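Drotness grasp test

The Drotness grasp test is a simulation method in robotics. It is used to study how a two-finger gripper holds soft objects, such as foam or rubber. The method was developed in the Rahimi project and is named after the Drotness workshop, where it was first presented.

Method

In the test, a soft block is modeled as a mesh of small elements which can bend and compress. A simulated arm moves to the block, closes the fingers and lifts. The force of the fingers is limited in advance. A trial is counted as a success when the block stays in the grasp for 2 seconds after lifting. One full series has 200 trials, and in every trial the stiffness of the block and the starting position are changed a little.

The mesh used in the original work had 3000 elements. A finer mesh gives a smoother surface, but the calculation becomes much slower.

Results

With the Grimetti controller, which corrects the finger force during the lift, 83 percent of the trials were successful. Most of the failures happened with very soft blocks, which slipped out at the lower edge. The result was later repeated with the Urkska solver, with only small differences.

The test does not include air flow or dust on the fingers, and this has been named as its main weakness.
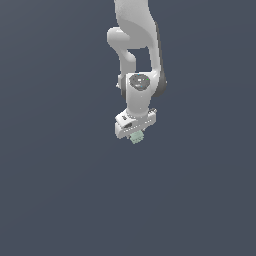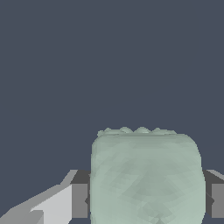 Soft block and gripper in simulation
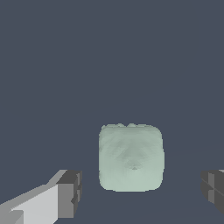

Category: Robotic manipulation

See also: soft body simulation, grasp planning, contact model

Comments

gripfan: Is the friction value the same for both fingers? I did not find it in the text.

mlk_77: Yes, it is the same. It is written in the settings file of the solver.

tove: Please add a section about thin objects, like cloth.

This site uses cookies. By continuing to read you accept our cookie policy.

Contact | Copyright | Back to top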